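Home | About Us | News | Shops | Press Room | Contact
Print this page | E-mail this page

PRESS RELEASE
For release in September

Nouri Opens Fabric Repair and Remnant Service in Driltiddale

DRILTIDDALE. The textile company Nouri will open a new service for used fabric in its Driltiddale shop this September. Customers can bring clothes, curtains and bed linen that they do not use any more, and the workshop will repair them, change them or cut them into material for small items. The service was tested during the spring with 200 households of the town.

Nouri was founded by Niloufar Amini and Bahman Vahidi, who first had only one sewing table in the back of a dry cleaning shop. Today the company makes cushions, aprons, bags and hair accessories. In the past, the pieces that were left after cutting were sold by weight to a dealer. From now on they will stay in Driltiddale and be sorted by color and by kind of fiber.

"We had boxes of good cotton, and every month we paid a truck to take it away," said Niloufar Amini, who is responsible for design. "My mother would never have allowed this in her house. She made pillow covers from shirts, and from the pillow covers she made dust cloths. I wanted that we work again in this manner, but with proper machines."

During the test, the participating households brought mostly bed sheets and summer dresses. A dress with a damaged skirt often still has enough good cloth for a scrunchie or for the lining of a bag. The workshop also accepted wool, but wool needs more time, and for the opening months it will be taken only after a call to the shop.
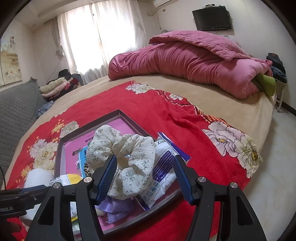 How the service works

Customers bring washed and dry fabric to the counter. A member of the staff looks at it together with the customer and writes an offer on a card. Simple repairs, such as a seam or a button, are ready the next working day. Work on curtains takes longer, and the date is agreed at the counter. There is no fee for fabric that the customer wishes only to give away.

The sewing thread for the service comes from Brorkel, a supplier that has worked with Nouri for many years. Conall Costello of Brorkel said that his company has prepared 63 shades for the workshop. "People notice very quickly when the thread is a little too yellow," he said. "With cream and off-white it is the most difficult."

Evening classes

Together with the service, Nouri will start evening classes in hand sewing. They will be led by Vy Cao, who learned tailoring from her aunt and has been working in the Driltiddale shop since 2025. The first class is for beginners and begins at 6:30 p.m. Participants will make a hair tie or a drawstring bag from remnants, and may take it home. Needles and scissors are provided.

A second shop, in Jorimora, will accept fabric for the service but will not have its own workshop. Ehsan Hassanpour, manager of the Jorimora shop, said that bags will be driven to Driltiddale twice a week and that repaired items can be collected in either shop.

Journalists who wish to visit the workshop before the opening are kindly asked to contact the press office.

Press contact: Nouri Press Office, Driltiddale | © Nouri. All rights reserved. | Back to top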